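Home Fans & Controls Ticket Archive Warranty Contact

Jul 23, 2022
By the Wevico help desk

Ticket 117: Plundus bathroom fan keeps running all night, Urio sensor reads high

Last updated after the customer's closing note

Status: closed
Product: Plundus ceiling fan with Urio wall sensor
Location: Idgate, upstairs bathroom, no window

Customer's first message

Hello, and thank you in advance for reading all this, as I know I go on a bit. We had the Plundus put in last December when the old fan finally gave up, and we've been very happy with it. It's quiet enough that my husband used to go in and check it was on! But for a few weeks now it has been coming on with the evening shower and simply not stopping. I get up in the night and there it is, humming away. The little screen on the Urio says 90 even when the bathroom feels perfectly ordinary to me, and the towels are dry and the window in the bedroom next door is clear as anything. I've turned it off at the wall switch and on again more times than I'd like to admit. It behaves for one shower and then goes back to its old ways. Is the sensor broken, or have I pressed something I shouldn't have? I'm not shy of a screwdriver if you tell me which screw.

First reply, help desk

Thank you for such a thorough message, it really does save us a lot of back and forth. Let me set your mind at rest on one thing straight away: you can't hurt the fan by leaving it running while we sort this out. It will use a bit of power and collect a bit more dust, and that's the worst of it.

The fan does what the sensor tells it. If the Urio reports damp air, the Plundus runs, and once the reading drops under the level you've set, it carries on for the run-on time and then stops. So a fan that never stops usually comes down to a reading that never drops, and your 90 fits that nicely. What we need to find out is whether the air by the sensor really is that damp, or whether the sensor only thinks so.

Would you mind sending us the following when you get a minute?

- the level set on the Urio (hold the middle button until the number blinks)
- the run-on time (tap the same button again)
- where the sensor sits on the wall, and what's near it
- whether there's a gap under the bathroom door when it's shut

Customer

Right, I've been in with my reading glasses. The level was blinking 60, and the run-on says 30 minutes. The sensor is on the same wall as the mirror, a little way to the side, and the electrician put it there because the old cable already came out at that spot. The door has a gap I can get my fingers under. We did have new carpet on the landing in the spring, and I wondered if that had closed it up, but I really can get my fingers under. 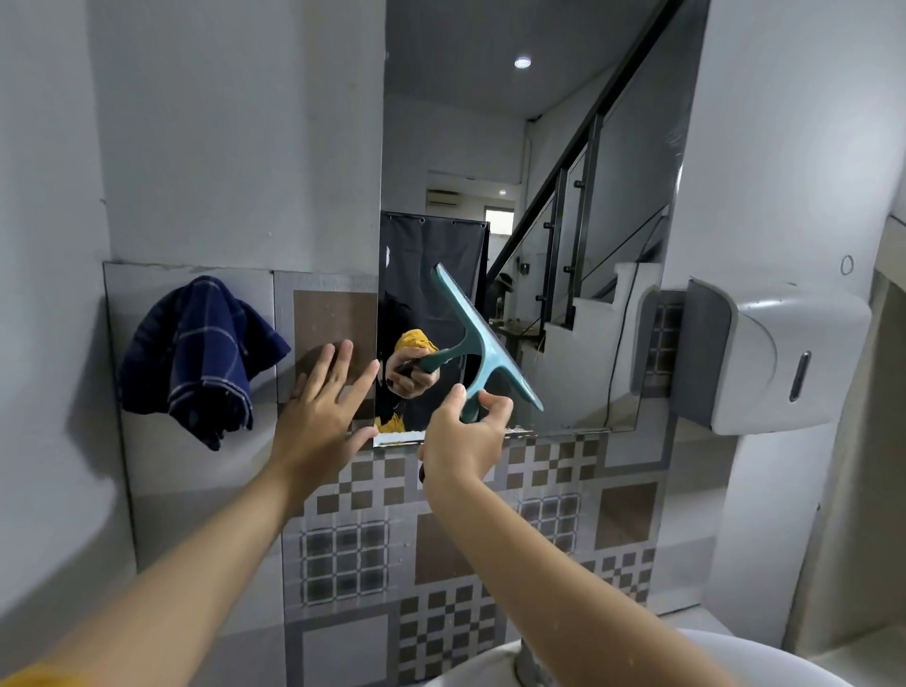
Help desk

Your settings are both fine, and I wouldn't change either of them. Sixty is a sensible level for an inside bathroom, and half an hour of run-on is what we'd suggest ourselves. The door gap sounds good too. What caught my eye was the teal squeegee going across the mirror, with that nice wide blade held at a slant, and I wonder if you'd humor me with a question about where the water goes. If the sensor is on that same wall, a stroke that finishes toward its side could be flicking drops at it, and a drop that gets in through the slots on the cover can sit there for hours. The Urio would then be measuring its own little puddle. It's a habit lots of people have and a good one for the glass, so please don't give it up on our account.

To check, could you turn off the power to the fan at the breaker, wait until the Urio screen goes dark, and then ease the cover off? There is one small screw on the underside, and the cover hinges up from there. Look for moisture or a chalky ring on the inside of the plastic. Please don't wipe the small white square on the board itself. Leave the cover off to dry on a windowsill overnight, and put it back in the morning before you turn the power on again.

Customer

Well, you were onto something! There was a chalky ring inside the cover, all down the side nearer the mirror, and quite a bit of fluff with it. Our water is terribly hard here, the kettle is a disgrace. I left the cover on the kitchen windowsill and kept the breaker off until after breakfast. The Urio came back on reading 54 and the fan stayed quiet. We had two showers that evening, it ran, and it stopped by itself before the news had finished.

I did forget your bit about the direction of the squeegee the following night, out of pure habit, and the number crept up and stayed up for longer than it should. It did come down in the end. So that seems to settle it, to my mind at least.

Help desk

That's lovely to hear, and the forgetful evening was a useful test in its own way. A chalky ring means water has been drying in there for some time, so it may take a few days for the readings to settle completely. Two things should keep it that way. Start each stroke at the sensor side and finish at the far side, or else pull straight down. And give the cover a rinse in plain warm water now and then, power off first and the cover off the wall, and let it dry fully before it goes back. A dab of vinegar on the plastic will shift the chalk, but keep it well away from the board.

I've also put a splash cover in the mail to you at no charge. It clips over the Urio and has its slots on the bottom edge only. The part is a newer one than yours, and a small instruction sheet comes in the bag. You'll hear a click on each side when it's seated. The reading will move a little more slowly with it on, so the fan may start a minute or so later than you're used to.

If the number climbs again with the splash cover fitted and the inside dry, write back on this same ticket and we'll replace the sensor under warranty. You don't need to find the receipt, we have the Plundus registered to your address already.

Customer's closing note

The splash cover arrived and went on with two clicks, just as you said. I kept a note of it on the calendar for 13 days to be on the safe side, and the fan has turned itself off every single night. I've told everybody in the house which way to go with the squeegee and they are all being very patient with me. You can close this now, and thank you for being so kind about a long letter.

Help desk

Closed with thanks. Hard water note added to the Urio fitting page, under "Choosing a spot on the wall."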